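A Visit to Prurkix in Lultham

In July I was invited to the open day of Prurkix, a company in Lultham which makes and repairs small appliances and is now bringing automation into its packing and testing hall. I work in staff training, so I wanted to see the people more than the machines.

The visit was led by Arturo Messina, who has been in the company for 21 years. He started on the packing line and today he plans the shifts. There are 276 employees on the site, and he told us that none of them lost the job when the first automatic line arrived. But many of them do now a different work, and for some of them this was not easy.

We saw first the old hall. It is loud, and the workers there lift the same carton up to 300 times in one shift. Mr. Messina said that back pain was the most common reason for sick leave, and this was the argument which convinced the works council.

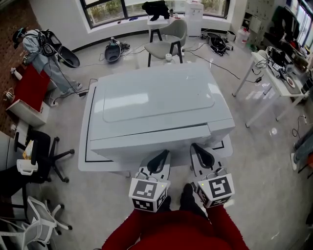
Training of the staff was for me the most interesting part of the day. Prurkix gives every operator three weeks in a separate room before they go to the automatic line, and they are paid the full wage in this time. The work in the room is done with hand-held grippers, one in each hand, and each gripper carries a white block with black and white square patterns. A big white box on a low platform was the object of the exercise. I was surprised how much of the floor was covered with cables, and I asked if this is not a risk for tripping. Mr. Messina agreed and said that it is on his list.

Later I could speak with Ermanno Monti, an operator in the testing group. He was against the project in the beginning. Now he likes that his shoulders do not hurt in the evening, but he misses the talking on the old line, where six people stood close together. On the new line he has one colleague, and she is at the other end. He also thinks that the higher pay grade came too late, only after the union asked for it twice.

The lunch in the canteen was good, and the bus back to the station was late by half an hour. The next open day is planned for spring, and registration is at the front gate.

Related items
Bellini: a morning in the new warehouse
Jokent opens its training hall to visitors
Shift work and automatic lines: notes from August 2021
How to prepare questions for a factory visit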